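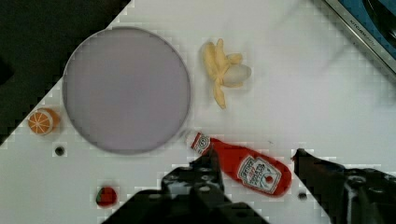
Tiina Pelkonen would have preferred wooden blocks, and she told the group so in its first week: every block is the same shape from four directions, and a program that can lift one can lift the whole box.

Reading time: 3 minutes

The group chose toy food instead. The Feltmont manipulation project, now in its second term, asks students to train an arm to clear a play table on a spoken or typed instruction. Ye-seo Um leads the grasping half of the work and Zhuoran Duan handles the data.

"With blocks you are testing the motors," Um said. "A banana with its peel open has no obvious side to hold. You have to decide where the middle of it is, and the strips of peel confuse that."

The ketchup bottle has taken up most of March. It is a simple shape, but it is glossy, and it rolls if one finger arrives before the other. Um's present method is to bring the fingers down on either side of the bottle, square to its length, and close at low speed.

"The angle matters more than the speed," she said. "If you are ten degrees out, the bottle turns in the grip as you close. Sometimes it settles. Sometimes it goes across the table."

The first version of the program was trained on 200 demonstrations, all driven by hand. Duan said the number was set by the time they had, and that the set was badly balanced.

"We had 200 runs and most of them were fruit," he said. "The strawberry is small and people liked doing it. When we asked for the bottle, the arm went to the right place and then closed as if it were holding a strawberry."

The set has since grown to 331 runs, stored as short episodes with the wrist view, the joint positions and a line of text for the instruction. Duan rejects any run in which the driver pauses for more than two seconds above the object, as the program learns to pause as well. Rejected runs are kept in a separate folder -- he wants to use them later for a failure detector.

Two names come up often in the group's notes. Zellitton is the control program, written by last year's students and still only partly documented. Stamov is the table layout used for scoring, in which the objects are placed at set points and turned to set angles.

Asked what Zellitton does badly, Um answered without much thought. "Timing. The picture and the joint readings have separate clocks. We correct for it afterwards, but a correction is a guess."

Flat objects are the next task. A plate cannot be taken from above with two fingers unless one of them gets under the rim, and the table is in the way. Duan favours pushing the plate until it overhangs the edge. Um wants to tilt the wrist and pinch the rim from the side. Both will be tried on the Stamov layout before the group settles on one.

"I think mine is slower and his drops plates," she said.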